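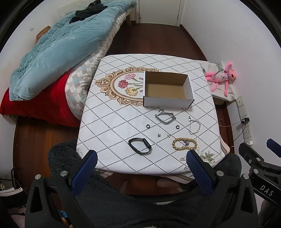

Box and small pieces on the flowered cloth.

Notebooks > Sillham > Sorting bench

September 22, 2018

Jewelry box today! I've been putting this off since July, and there's still a drawer of it to get through. I laid out 8 pieces in front of the empty box so I could think about what goes in first. The curb chain is the chunky one and it'll hog a corner wherever I put it -- probably best flat along the long side. The wood-look beads can go next to it. I'm more worried about the rings and the two tiny ear pieces, they'd slide all over plain cardboard. Maybe a scrap of felt, or one of the little Orndale pouches (I think we have 4 left).

The black band doesn't really belong with jewelry, but it's staying in this batch for now.

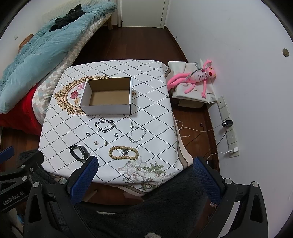
Next batch

Cut felt to fit the bottom. Look for more pouches.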